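Jonder Singles Night: Walk-Through Checklist
Venue: Lenano, upstairs room
Checked 4/27/21, before doors

I do this list before every night I run, and people keep asking to see it, so I'm posting the whole thing with my comments left in. Borrow whatever's useful for your own dating event. Mine runs 90 minutes from first hello to last drinks, and that shapes a lot of what I look for.

GETTING IN AND OUT

Both exits open from the inside: OK
Two of them, front stairs and the back landing. I pushed both right open with my own hands. The back one had a keg parked beside it last time and I had a bit of a moan. All clear now.

Stairs lit top to bottom: NEEDS WORK
Bulb gone on the turn. People come up in heels and their good boots, already nervous, and I don't want the evening's big love story to start with a sprained ankle (romantic as that sounds!). Bar is swapping it before we open. CHECK AGAIN AT DOORS.

Seats within the room limit: OK
Capped at 21 including me. Yes, an odd number, because I float.

Street outside: OK
Ikonen Lane is well lit down to the cab rank. I still tell everyone to wait inside for their ride.

THE TABLES

Gap between tables: OK after moving three
You want enough room that a person can get up and leave without asking their date to shift. I sit in every chair and try it. If I have to squeeze sideways past somebody's knees, the table moves.

No one boxed into a corner: FIXED
Turned the corner booth so both seats face out. I once spent a very long date wedged behind a bloke and a pot plant and I've never forgiven either of them.

Table surfaces: OK
Wiped, nothing sticky, no splinters. Candles are the battery kind. I gave up on real flames after a certain fringe incident. 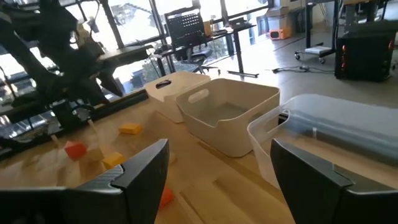
Icebreakers get their own line on my list and I'm fussier about them than I am about the wine. I used to hand out question cards, and half of them were far too personal for two people who'd met four minutes ago (who wrote "describe your last breakup"? Me, sadly). Give shy people something to do with their hands and the talk looks after itself. A few small blocks on a pale wooden table, a couple of yellow ones and an orange-red one to fight over, will get you further than any line out of a pickup book. I just check for anything sharp or grubby and that it all goes back in the tub between rounds.

Icebreakers checked: OK
Binned the breakup card.

LOOKING AFTER PEOPLE

Two hosts on the floor: OK
One on the door, one roaming. Never just me, even on a quiet night.

Name badges, first names only: OK
No surnames, no workplaces. If two people want to swap more than that, lovely, they can do it themselves.

Match slips private: OK
Slips go in the box folded. Contact details only go out through Nunora when both people have said yes. Please don't read results aloud. I've been to a night where they did and I wanted to crawl under the bar.

Help phrase on the loo doors: MISSING IN ONE
Poster was gone from the gents. Reprinted and stuck up. Men need it too.

Bar staff know the help phrase: OK
Asked each of them to say it back to me. One giggled, then got it right.

Water out, free, easy to reach: OK
Moved the jugs off the bar so you needn't queue for them. Glasses rinsed.

STILL OPEN

Stair bulb, as above.
First aid kit is short on plasters, topping up from my bag tonight.
Back landing handrail has a slight wobble. Reported to Lenano. I want it sorted well before the big September night, and until then I'm sending everyone down the front unless there's an alarm.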